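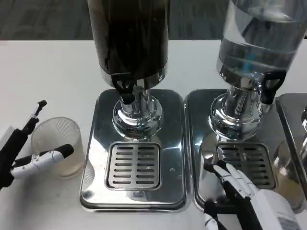

Does a short rest between league matches make a team more likely to lose a one-goal lead? In the matches studied, leads were lost more often after a short rest, but the difference was confined to away teams and to the closing part of the second half.

4.2 Rest interval and lead retention

The analysis in this section uses the 63 matches in the Tarnora league sample in which one side led by a single goal at the start of the final quarter of normal time. Matches with a red card before that point had already been removed (Section 3.1). A lead was coded as lost if the trailing side drew level at any time before the final whistle, whatever the final result. A side that conceded an equalizer and then scored again was therefore counted as having lost its lead, and this coding differs from the points-based measure used in Section 4.1.

Rest was measured in full days between the final whistle of the previous competitive match and kickoff. Cup matches counted as competitive, and friendlies did not. Intervals spanning an international break were kept in the long-rest group, although players called up by their national teams may have had far less rest than the club calendar suggests. We had no access to individual travel records and made no attempt to correct for this.

Opponent strength was controlled with the Arabzadeh rating, recalculated after each round and lagged by 2 rounds so that the result under study could not enter its own predictor. Ratings for newly promoted sides are unstable in the opening rounds. Kavside and Kirnberg were both promoted in the season before the sample begins, and their early matches carry wide rating errors. Excluding them left the sign of the rest coefficient unchanged and widened its interval.

Confidence intervals were obtained by resampling whole clubs with replacement, using 1,000 draws. Resampling single matches gave narrower intervals, but it treats repeated observations of the same squad as independent, and we do not report those results. With a sample of this size the club-level intervals are wide, and the home and away estimates overlap over part of their range.

For home teams, the rest coefficient was close to zero under every specification. For away teams it was negative, and it remained so when the rating term was replaced by league position. Adding the number of substitutions already used reduced the away coefficient slightly. This is a difficult control to interpret – a coach who believes the players are tired is likely to make changes earlier, and the variable then absorbs part of the effect it is meant to isolate. The main table leaves it out.

Figure 2. Glass cup under a coffee dispenser, with a water dispenser to the right.

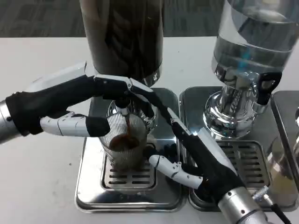
The timing of the equalizers was examined separately. In the long-rest group they were spread fairly evenly over the final quarter of normal time, while in the short-rest away group they were concentrated near its end and in added time. Added time itself was no longer in the short-rest matches, so greater exposure does not account for the pattern. Shots conceded rose earlier than goals did, and most of the rise came from crosses and second balls after set pieces.

Two alternative readings remain open. Away teams on short rest may defend deeper by choice, in which case the rise in crosses reflects tactics and would appear without any physical decline. Fixture congestion also falls mainly on clubs still involved in the cup, and these clubs may rest their strongest defenders in the league. Lineup data were complete for Kavside but patchy for Kirnberg, and a squad rotation term could not be fitted across the full sample. Section 4.3 returns to the first reading using the average height of the defensive line.

Contact the corresponding author | Copyright the authors | Back to top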